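Keeping Small Parts Straight While You Work

I have lost more screws than I care to admit. For years my way of taking something apart was to set each piece down wherever my other hand happened to be, and then to spend the evening on my knees with a flashlight, patting the rug. So when folks write in to ask how I keep my bench in order — whether it's for a sewing machine, a kitchen mixer, or the old computer in the den — I always start with the same thing, and that's giving every part a place to stand before you pick up a screwdriver.

A muffin tin is still my favorite. The 12-cup kind works fine, and you can find one at any thrift store for next to nothing. Work left to right and top to bottom, so the first screws out are in the first cup, and when you put things back together you simply go the other way. I drop a scrap of masking tape in each cup with a word or two on it, like "back cover" or "under handle." Pencil holds up better than marker if your hands are a bit oily.

For longer or flatter pieces, you want slots. A cheap dish rack is lovely for this, and so is a toast rack if you have one sitting in the cupboard (my Zunton toast rack hasn't seen a slice of toast in years). Parts that stand on edge take up less room, they don't scratch each other, and you can read whatever is printed on them without picking them up. 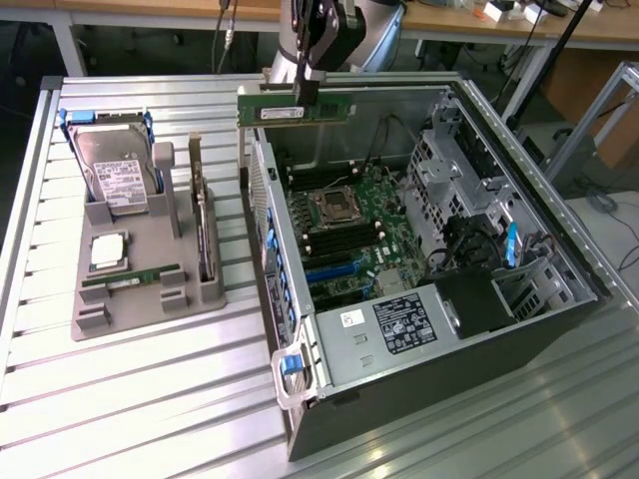
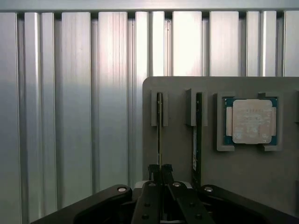 Reading time: 4 minutes

If you like to make your own holders, a block of scrap pine with a few saw cuts across it does very nicely. Make the cuts a hair wider than the part, and sand the edges so nothing catches. I line mine with felt from the craft store, and one sheet has lasted me through three blocks with a good strip left over.

Now, about the bench itself. Wipe it down first — I know, I know, but crumbs and sawdust hide small springs better than anything I've ever met. Lay a light-colored towel with a low nap over the spot where you'll be working. Terry cloth grabs at tiny hooks, so an old pillowcase is better. Fold the front edge up an inch or so and clip it with clothespins, and you'll have a little gutter that catches whatever rolls.

Computers and radios want a few extra manners. Unplug them, of course, and skip the fuzzy blanket, which can build up static on a dry day. Touch bare metal on the case before you reach in, and hold circuit boards by their edges.

And please don't throw out your jars! Baby food jars are just right for leftover screws, and I have almost 50 of them on a shelf in the garage, sorted by length. Every September I go through the lot and toss anything rusty or stripped, with a cup of coffee and the radio on, and I look forward to it more than I probably should.

Questions or tips of your own? Use the contact form | © Prummont Home Pages | Back to top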